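上周课后有几位同学来问，访谈课的讲义为什么老是讲着讲着就跑到别的地方去。我认了，我就是这么讲课的。这一讲还是老样子，正经内容都在小标题底下，闲话夹在中间，复习的时候自己挑着看吧。

# 第三讲 怎么问，怎么听，怎么记

2025年2月11日

## 先把上次的尾巴收一收

上次讲到选人。我说过找受访者最怕“谁有空找谁”，结果交上来的计划里，还是有一大半写的是“我室友”“我表姐”“我打工那家店的店长”。熟人不是不能访，可是你得想清楚，熟人跟你说话的时候默认你已经知道很多事了。他会说“就那次嘛，你也在的”，然后一笑带过。你当场点点头，觉得聊得真顺，回家一整理录音，傻眼了：最要紧的那件事，录音里一个字都没有。

所以访熟人要多做一步，开头就把话挑明：“今天你就当我什么都不知道，我会问一些很傻的问题。”这句话说出来有点别扭，但是真管用。我第一次用是访我岳父，他看了我半天，然后从自己出生那个村子讲起，一口气讲到了天黑（那份逐字稿我现在还没整理完！）。

## 一、提纲是给谁看的

提纲是给你自己看的，别打印出来递给对方。

我见过有人把提纲写成问卷，从头念到尾，问完一题打一个勾。对方也很配合，答得一题比一题短，到后来基本上就是“嗯”“还行”“差不多”。你要的要是这种东西，发问卷就好了，何必约人家出来坐一个下午呢。

我自己的提纲一般就一页纸，左边写几个我非知道不可的事，右边空着。非知道不可的事用名词写，不写成问句。比如我在Kaewkla市场做摊贩访谈的时候，左边那一栏就是：

- 进货
- 头一年
- 隔壁摊
- 收摊以后
- 家里谁不赞成

你看，“进货”两个字，怎么问都行，顺着他的话就能拐过去。写成“请问您的进货渠道是什么”，一旦对方已经在讲进货了，你还得硬生生把这句念出来，显得根本没在听。

“家里谁不赞成”这一条是后来加上去的。头几位摊主都提到了，有人说是婆婆，有人说是儿子，我才发现这是个口子，从这里进去能听到很多别的事。提纲就应该这样长，访一个改一点。交作业的时候我要看你们的每一版提纲，别只交最后那版干干净净的。
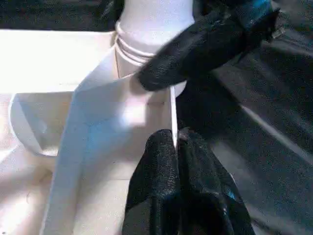 再说说顺序。教科书上都讲“由浅入深”，没有错，可是什么算浅，要看对方是谁。对一个刚关了店的人，“您店里一天大概卖多少”听着很浅吧？这个问题很可能是他最不想碰的。反过来，你问他最后一天是怎么收的摊、卷帘门是谁拉下来的，听起来很重，他倒愿意讲，因为那一天他心里已经过了很多遍，早就有说法了。

我的土办法是：第一个问题问一件具体的、最近的、他肯定记得的事。“您今天几点到的？”“来的路上堵不堵？”“这个杯子用很久了吧？”先让他的嘴动起来，也让你自己的耳朵热起来。正式录音可以从这里就开始，不用等到“好，那我们现在正式开始”，那句话一出来，人的肩膀马上就绷上去了，你们回去可以对着镜子试试。

## 二、几种会把天聊死的问法

这一节我每年都讲，每年都有人照犯，我自己也犯。

### 一口气问好几件事

“您当时为什么离开Erkley，是因为工资还是因为家里，后来有没有后悔过？”

对方只会答最后一个，或者最好答的那个。前面的全浪费了，你又不好意思再问一遍。一次只问一件事，问完闭嘴。

### 把答案塞到人家嘴里

“那段时间一定很辛苦吧？”

他能怎么说呢，当然是“是啊，很辛苦”。然后你的逐字稿里就有了一句“很辛苦”，你还特别高兴地把它放进了编码表。这句话是你说的呀。

改成“那段时间一天是怎么过的”，让他自己去讲几点起床、中午吃什么、晚上谁来接班。辛不辛苦，听的人自己会判断。有时候你会发现他讲得眉飞色舞，那是他这辈子最痛快的日子，你要是先说了“辛苦”，他就不好意思讲痛快了。

### 老问“为什么”

“为什么”这三个字用多了像审问。人被问到为什么，第一反应是给自己找个站得住脚的理由，这个理由多半是现编的，编得还挺圆。我更喜欢问“怎么”：怎么想到要走的，怎么跟家里说的，怎么就选了那一天。问出来的是过程，理由常常就藏在过程里头。

### 急着表示“我懂”

年轻的同学特别爱犯，我也理解，怕冷场嘛。对方刚开了个头，你就说“对对对我懂，我上次也是这样”，接着讲了一段自己的事。课后听录音最丢人的就是听到这种地方。我保留着自己早年一段录音，里面我讲的话比受访者还多，下周放给你们听，不许笑。

## 三、沉默

沉默这件事我想多讲两句。

我读书的时候有个师兄叫Steinar Zoëga，他访人特别慢，问完一个问题就往椅背上一靠，不看本子，也不盯着人看，就那么等着。我跟他一起去Haltlow访退休的渡轮工人，坐在旁边难受得不行，好几次想开口救场。他在桌子底下踢我。

后来我整理那批逐字稿，把沉默也标了出来，才服气。好几段我们后来写进文章里的话，都是在一段长长的停顿之后出来的。第一遍答案是人人都会说的那套，“那时候大家都这样”，停一停，他自己觉得没说够，又补一句，补的这句才是他自己的。

练习的办法很简单，问完之后在心里默念一句你熟悉的诗，念完还没人说话再开口。用什么诗随便，别太长，长恨歌就算了。

当然沉默也分好几种。对方在想事情，眼睛往往是看着别处的，手也会停下来；对方不想谈了，人会往后缩，看手机，开始收拾桌上的东西。前一种你等着，后一种你得给人台阶下：“这个我们先放一放，您刚才讲到……”然后回到一件他讲得高兴的事上。别逼。知情同意书上写了人家随时可以不答，这句话可不是摆设。

## 四、记录

录音笔、手机、纸笔，都带上。我吃过的亏里，有一半是设备的亏：忘了充电，存储满了，录音键按了一下又按了一下（等于没按）。现在我出门之前要把所有东西摊在桌上过一遍，老伴说我像要去爬雪山。

录音征得同意之后，把机器放在两个人中间偏旁边一点的位置，别正对着对方的脸。放好了就忘掉它，你要是隔一会儿看一眼，对方也会跟着看。

纸上记什么呢？录音能录到的话，就不用拼命抄了。我只记三样：

1. 录音录不到的：表情、手势、谁进来了又出去了、窗外有什么动静。
2. 我想追问但当时没好意思打断的，记一个词就够。
3. 时间。听到要紧的地方，看一眼录音时间写下来，回去找的时候你会感谢自己。

离开以后，当天晚上一定要写现场笔记，再累也要写。我说的是当天晚上，睡一觉起来就走样了。可以写得乱，可以有错别字，可以骂人（交给我之前删掉）。里面至少要有这么几样：地点是什么样子，我进门时是什么感觉，对方哪一句话让我意外，哪个问题我问砸了。
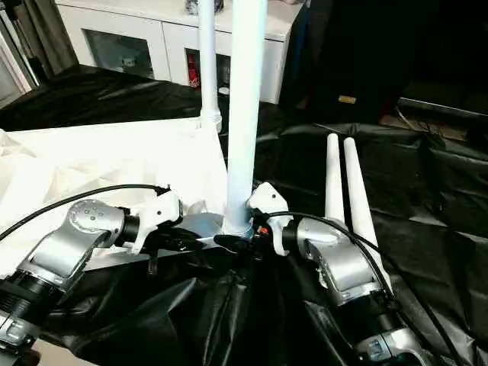

**Tuấn Tô**

接着讲逐字稿，这个是最多人想偷懒的地方。

现在转文字的软件很方便，我不反对用，我自己也用。Duvell那个项目我们手上有237段录音，全靠手打的话，我现在应该还坐在那里打字。可是软件出来的稿子只能算毛坯，你得戴着耳机从头到尾听一遍，边听边改。方言它听不懂，两个人同时说话它就糊成一团，最气人的是它会自作主张把“呃”“那个”“就是说”都删掉，删得文从字顺，像念社论一样。

那些“呃”有用吗？看你研究什么。你要是只想知道市场哪一年搬的，那没什么用。你要是想知道他怎么看搬迁这件事，那他在哪里卡了壳、在哪里换了个词，就太有用了。我的要求是第一遍全留着，引用进文章的时候再斟酌着删，删了要在方法部分讲清楚。

格式统一一下，省得我改作业的时候眼花：

| 情况 | 怎么标 |
|---|---|
| 短暂停顿 | （停） |
| 较长的沉默 | （长停） |
| 笑、叹气等 | （笑）（叹气） |
| 听不清 | 【听不清】，后面附时间 |
| 两人同时说 | 另起一行，行首加 // |
| 隐去的人名地名 | 用代称，首次出现时加下划线 |

代称请你们用心起。我收到过一份稿子，受访者全叫A、B、C，看到后面完全分不清谁是谁，C的弟弟到底是B还是E我翻了三遍。也别起得太花哨，有位同学用的全是武侠小说里的名字，访的是社区里的退休会计，我读到“令狐冲说他当年管账很仔细”，茶都喷出来了。

对照表单独存一个文件，跟逐字稿分开放，加密。这条没有商量。

## 五、一段例子

下面这段是从我自己的旧稿里摘的，细节改动过，征得了同意。受访者在Erkley的旧街开过一家裁缝铺。

> 我：您刚才说铺子里有张长桌子。
>
> 她：哦，那张桌子啊，（笑）那张桌子比我年纪都大。我师父留下来的。裁衣服就在上头裁，吃饭也在上头吃，我女儿小时候写作业也在那儿。
>
> 我：后来桌子去哪儿了？
>
> 她：（停）卖了。卖了100块。（长停）也不是缺那个钱。是没地方放。新房子的门，那个，进不去。
>
> 我：怎么试的？
>
> 她：量过的呀。我量了好几回。我先生说你量一回就够了嘛，尺子又不会变。

先别往下看，自己想一想：这里哪一句问得好，哪一句可以换个问法？

我自己回头看，“怎么试的”是歪打正着。当时我想问的是“搬的时候怎么样”，嘴一快说成了这个，反倒引出了“量了好几回”。她后来又讲了很多关于那条街的事，都挺周全的，可我每次想起这位阿姨，想到的都是她拿着尺子去量那扇门。

问得不好的地方也有。她说到女儿在桌上写作业，我完全放过去了，一心惦记着桌子的下落。女儿后来接不接这个铺子，其实是我提纲上的一条，机会就在眼前，我没接住，后来再绕回去问，她已经有点累了，答得很淡。

## 六、访完之后

别访完就消失。发条短信谢谢人家，答应给看稿子的就给看，答应洗照片的就洗。学生做研究最容易在这里失信，人家嘴上不说，心里是记着的，下一届同学再去敲门就敲不开了。

要不要给酬劳，课上有同学争得很厉害，我没有标准答案。Haltlow那次我们给每位老人带的是一盒点心，在市场访谈那次，人家要看摊子，占用的是做生意的时间，我们就买他的东西（于是家里吃了很久的干辣椒）。不管给什么，都要在约时间的时候就讲好，别等访完了再掏出来，弄得像是按表现打分。

还有稿子给对方看了以后，他要改怎么办？事实错了当然要改。他觉得自己讲得太难听想删，那也得尊重，你可以跟他商量换个说法，但最后是他说了算。心疼归心疼，我删过一整页特别好的，到现在还心疼呢。

## 作业

- 找一位**不太熟**的人做一次访谈，录音长度40分钟，多一点没关系，别少。
- 交：提纲（每一版都要）、现场笔记、逐字稿里你自己最满意的一段，外加你问砸了的一段。
- 问砸的那段请写几句你会怎么重问。不写这个的退回去重交。
- 知情同意书签好的原件交给我看，看完当场还给你们自己保存。

期末的完整报告五月交，现在不用急，可是受访者要早点约，临到跟前大家都忙，人家也忙。

答疑还是老时间，在576室，门开着就进来，不用敲。要是我在戴着耳机听录音，拍一下桌子，我能听见。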